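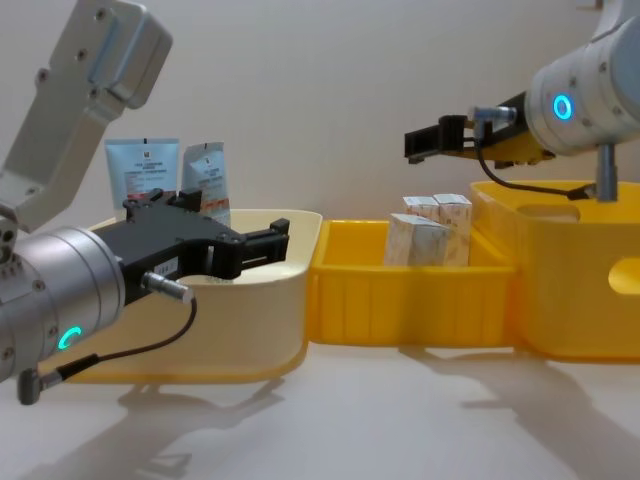 Progress report to the Kováčik fund: bin storage for small cosmetics, Drinbridge stockroom
Reporting month: November
Prepared by: Yến Lục
Reviewed by: Lorena Herrera

1. Purpose of the work

The grant covers a change in how small toiletries are stored and picked at Drinbridge. Until this year, tubes and boxed items were kept in their delivery cartons on open shelving. Pickers had to open cartons by hand, and part-used cartons were often put back in the wrong bay. The new method moves open stock into plastic bins, sorted by pack type, and keeps sealed cartons in reserve.

2. Work completed

The product list has been cut down to the lines that sell in single units. Each line now has a pack type: tube, small box or other. Cường Cù rewrote the shelf codes to match, and the old codes were withdrawn on a Sunday, when no orders are picked.

The bins are set up as follows. Tubes go in a cream bin with high walls. Small cardboard boxes go in a yellow ribbed bin. Tubes are placed upright with the crimped end at the top, and the printed face is turned toward the picker. Boxes are also stood upright where the fill level allows it. At low fill they tip over, and we have accepted this for now.

The order of the bins on the table is fixed. The cream bin stands to the left of the yellow ribbed bin.

3. Tubes

Most of the staff time this period went into the tubes. Their crimped ends are narrow and give little to read from above, so the printed face has to do the work. Two points came out of the trial fills:

Light blue packs are easy to confuse. Several of the skincare lines share a pale blue panel and differ mainly in the small print. Vy Chu has proposed that no two lines with the same main color share a bin.

A part-filled bin does not hold its contents straight. With only a couple of packs in a wide bin, there is nothing to keep them in place.

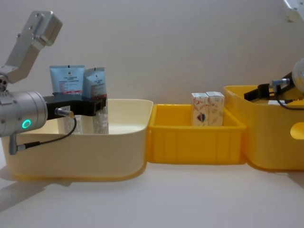 A divider would solve the second point. Phong Võ has asked Caludard to quote for a slotted insert that drops into the cream bin and can be lifted out for washing. The quote is due before the next report. If the price is too high we will try a smaller bin for slow lines, at the cost of more bins per table.

4. Boxes

The ribbed bin is shallower and easier to pick from. Tilted boxes cause less trouble than leaning tubes - the print can usually be read from more than one side. No change to the bin is planned. The written fill rule will be reworded, as two shifts read it differently.

5. Spending

The grant for this stage is 3000. Bins and labels came to 1000 in total, which is within the plan. No money has been spent on inserts. Staff hours are carried by Drinbridge and are not charged to the grant.

6. Open items

Caludard quote for inserts: Phong Võ.
Color rule for shared bins, draft text: Vy Chu.
Revised fill rule for boxes: Cường Cù.
Transfer of the next 10 product lines out of cartons: Yến Lục. Of these, 8 are tubes, and they will wait for the decision on inserts.

No change to the end date is requested.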